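Pre-Release Safety Checklist: Motion Planner and Perception Stack, Viltstead Assembly Cell
Revision for June 2024, with reviewer comments

Scope: planner, collision checker, object tracker, gripper control and the operator tooling. Mechanical guarding and electrical isolation are on the cell sheet and are not repeated. Items are marked Pass, Pass with comment, Fail or Open. A Fail in sections 1 to 3 blocks the release to hardware. A Fail in section 4 or 5 goes to the release owner.

Build under review: Zaugg planner branch, simulation profile, Mokholm task set. The hardware profile is built from the same commit with a different parameter file. Both files were compared line by line before the review started.

1. Configuration and limits

1.1 Joint position limits load from the signed parameter file and not from the robot description. Pass.

1.2 Joint velocity limits in the simulation profile are equal to or lower than those in the hardware profile. Fail on first check, Pass on second. The wrist limit in simulation was higher than in hardware. Every cycle time reported before the fix is void and should be removed from the Mokholm results page.

1.3 The planner refuses to start when the parameter file is missing or its signature does not match. Pass. Both cases tried.

1.4 Payload mass and center of gravity update on grasp and on release. Pass with comment. The update on release arrives one control cycle after the fingers open. Acceptable for the parts in this task set. Revisit before any heavier part is added.

1.5 Units are stated in every configuration key that holds a physical value. Open. Four keys in the gripper block still carry no unit. The values are right, but a reader has to know that.

2. Collision checking

2.1 Self-collision pairs are complete. Pass. The list of disabled pairs was regenerated and compared with the stored one. No difference.

2.2 The base plate is present in the planning scene as a collision object. Pass.

2.3 The floor and the three walls are present and are checked against all links. Pass with comment. The walls were checked against the elbow and wrist only in the previous release. Now all links are included.

2.4 Fixed parts that stand next to the grasp target are kept as obstacles during the final approach. Pass with comment. The old behavior cleared every object within the approach radius, which let the planner pass a finger through a neighboring part without an error. The new behavior clears contact only for the named target. Tested on the beam-and-block layout, where the hand has to come down into the line between the two gray blocks.

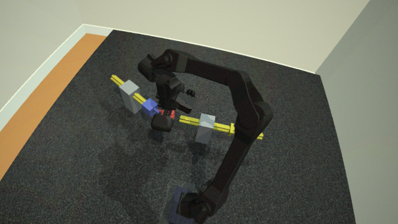 Fig. 1. Item 2.4, simulation view. Gripper over the line of parts, between the gray blocks, with the blue cube beside the red piece.

The layout is useful for this item because the parts on either side of the grasp leave little choice of finger placement. Reviewers should use the same start pose when repeating the test. A start pose with the elbow on the other side gives a different approach and does not exercise the same pairs.

2.5 The padding value is applied to thin parts as well as to blocks. Fail, corrected, Pass. The beam meshes were loaded without padding because the loader skipped any mesh marked as concave. The beams have a groove along their length and were marked that way. The loader now pads the convex hull. This costs some free space near the groove – no task in the set needs it.

2.6 The swept path is checked between waypoints, not only at the waypoints. Pass. Interpolation step confirmed in the log.

2.7 The attached object is included in collision checks after a grasp. Pass.

3. Perception and tracking

3.1 Each tracked object has a time stamp, and stale objects are rejected. Pass. Rejection message confirmed in the operator log.

3.2 When the arm or gripper hides an object, the tracker keeps the last pose and raises the uncertainty. Pass with comment. The tracker did keep the pose, but the uncertainty grew too slowly for a part almost fully hidden by the hand. The growth rate has been raised. The red pieces are the worst case, as the gripper can cover most of one during approach.

3.3 A part seen in separate sections on either side of an obstruction is not reported as several parts without a flag. Open. Beam sections that come out from both sides of a block are still reported as separate tracks in 3 of 88 runs with no flag set. The merge rule needs an owner. Until it is closed, the operator must confirm the object list before a run.

3.4 Shadows do not create false objects. Pass. Soft shadows on the dark speckled floor gave no detections at the current threshold. The textured floor was added to the simulation profile for this test and should stay in.

3.5 Color labels are not used on their own to pick a target. Pass. Label and shape must agree.

4. Gripper and stop behavior

4.1 A protective stop during approach leaves the fingers in their current position. Pass.

4.2 A protective stop while holding a part keeps the commanded grip force. Pass in simulation. Must be repeated on hardware. The simulated contact model is stiffer than the real finger pads and the result does not carry over.

4.3 Resume after a stop requires a new plan from the current state. Pass. The old plan is discarded, and an attempt to replay it by hand was refused.

4.4 Loss of the planner process stops the arm within the time given in the cell sheet. Pass. The process was killed 15 times at different points in the motion.

5. Tooling and records

5.1 The simulation view shows the same state as the planner. Pass with comment. The view can lag after a scene reload. Wait for the reload message before reading anything from the display.

5.2 Run logs record the commit, the parameter file signature and the random seed. Pass.

5.3 Logs can be replayed on a second machine. Fail. Replay on the Itby workstation stopped with a missing mesh path. The path is absolute in the log header. Not a block for release, but the fix is small and should go in the next build.

5.4 The operator manual matches the current menu names. Open. Two screens were renamed.

Release status: simulation use approved. Hardware use is held until 3.3 is closed and 4.2 has been repeated at Viltstead. Item 1.5 may be carried over to the September review if the four keys are listed in the release notes.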